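3. Demonstration session

We attended the open day at Evgate on 25th January. Teresa Antunes ran the simulator and Teresa Valente took notes. The two-armed robot was shown in a virtual room built in Foltico, using the lab's standard set of wall and floor textures.

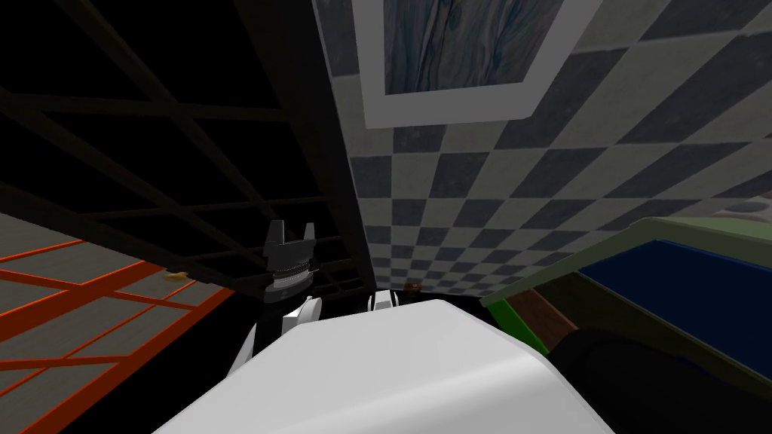

Figure 4. Black gripper with open fingers, checkered wall behind.

Each run was limited to 300 simulation steps. We were given 8 runs, and lighting and textures were changed between them – the room layout file was left alone. Joint positions were logged at every step.

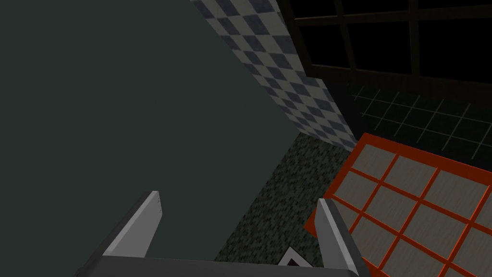 Figure 5. Gripper fingers apart, orange-framed grid to the right.

The view tilts with the arm, so walls and floor seldom line up with the picture edges. Our edge detector from December assumed a level horizon and had to be switched off for three of the runs. 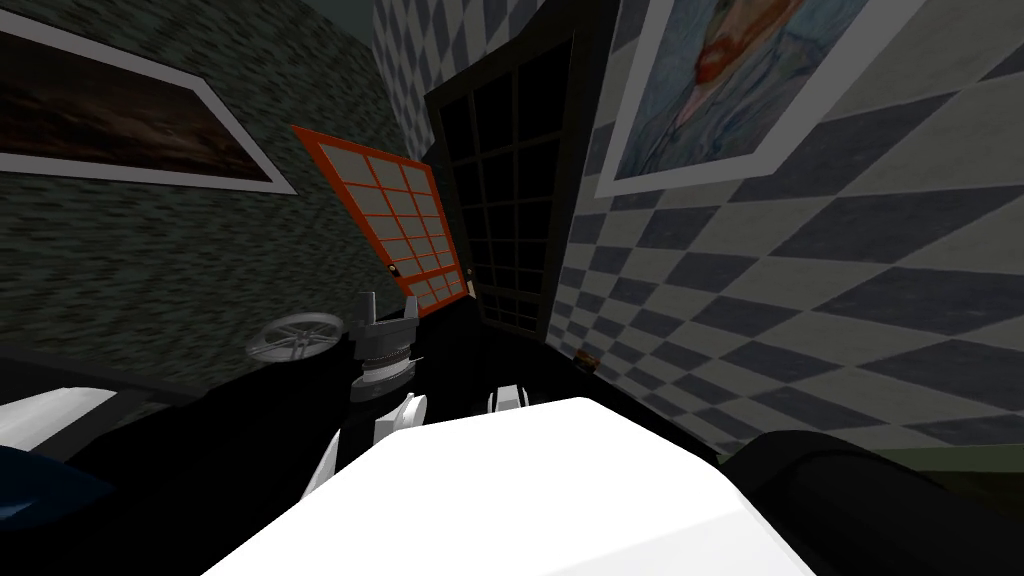 Figure 6. Gripper pointing upward, orange and black paned panels beyond.

Rendered views were saved without compression. The paintings on the walls gave our feature matcher plenty of corners; the dark floor gave very few. Matching results are listed by run in Appendix B.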